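Closard: two-arm build, simulator and bench gallery

Kept by Noel Macapagal at the Rivinano shared workshop. Closard is a home-built torso with two arms, and most of its working life so far has been spent in simulation. The bathroom world is the one we use for door work, as it has glazed panels, a hard floor and very little room to turn. 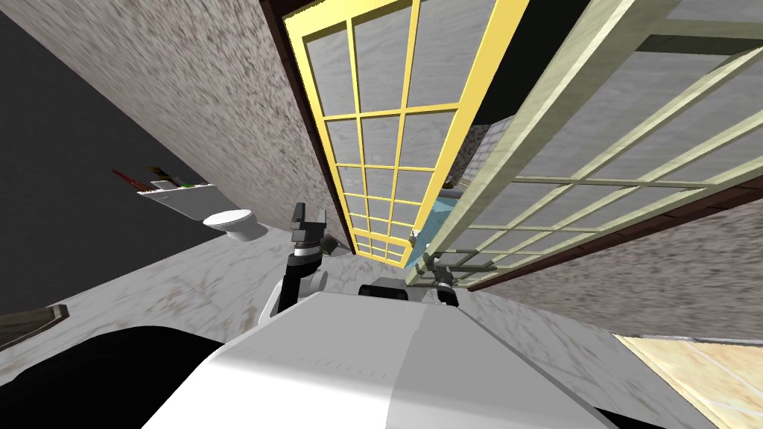 Bathroom world, view from over the torso

Rendered, with both grippers up near the glazed panels. The yellow-framed panel and the pale green one are separate bodies in the model, each with its own grid of panes.

Notes on the model

The glass is translucent in the render and solid in the collision model. An early version had the panes as visual meshes only, and the fingers passed straight through them. Takeshi Uchida rebuilt each panel as a single slab with the bars added on top, which cut the contact count and stopped the solver stalling when a fingertip caught a corner.

Frame colours are set by the scene script. It picks from a short list at load time, so a policy or a hand-written routine cannot rely on a frame being any one colour. Wall and floor textures come from the same script. The marble floor has given us the most trouble, as the veining confuses the edge finder at low light settings. Krešimir Trajkovski has a filter for this on his branch – not merged yet.

Arms and grippers

Both arms use the same joint layout and the same two-fingered gripper. The left arm is mirrored in the description file. Until November the mirror was done by hand, and one wrist joint had the wrong sign. Anyone with a copy of the file from before then should replace it.

Joint speed in simulation is capped at 30 degrees per second. The cap on the bench is the same. Alfredo Cabrera would like it raised for free-space moves, and the answer for now is no.

Gripper force is limited in the driver and again in the controller. Please leave both limits in place when testing, even in simulation, so that the logs can be compared with bench logs.

Views and logging

The view over the torso is useful for checking clearance between the wrists and whatever is in front of them. It is a poor guide to distance from the floor. For that, use the side view or read the values from the log.

Run 669 is the current reference run. It was made with both panels free to move and the default friction values. Pacita Saludo keeps the settings file on the workshop drive under Stosmont, next to the calibration sheets. Compare new runs against it before changing anything in the arm model.

Still to do

Panel hinges need damping; at present a light push sends a panel to its stop. The left wrist cable model is missing. Version 2 of the torso shell has a lower ridge, and the collision mesh has to be redrawn to match – Noel has the drawings.

Corrections to the notes can be left in the Closard folder, with the run number in the file name.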